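14/05/2024

The reorganization of the Prokimberg apartment has now reached the dining table. Readers of this journal will recall that the hall closet was completed first, and that the shelving from Boström was returned on account of its depth. The present entry concerns paper: receipts, manuals, warranty cards and letters that had accumulated in a kitchen drawer.

It was decided that all such papers would be kept in one open box until sorted. Lidded containers had been tried previously and were not opened again for months. The rule adopted is that any item left in the box for 30 days is either filed or discarded.
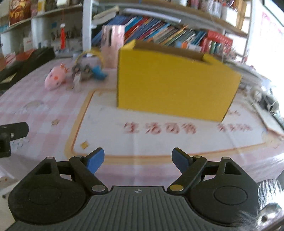 *The yellow box on the checked tablecloth.*

The color was a deliberate choice, as a plain brown carton tends to be taken out with the recycling. The tablecloth, in pink and white with red Chinese lettering, remains in use for the time being. A wipe-clean replacement from Trosex was considered and declined.

Sorting is carried out in sessions of 5 minutes after the evening meal. Manuals for appliances no longer owned have been removed in full, including two copies for the same Omero kettle. The bathroom cabinet is scheduled for June.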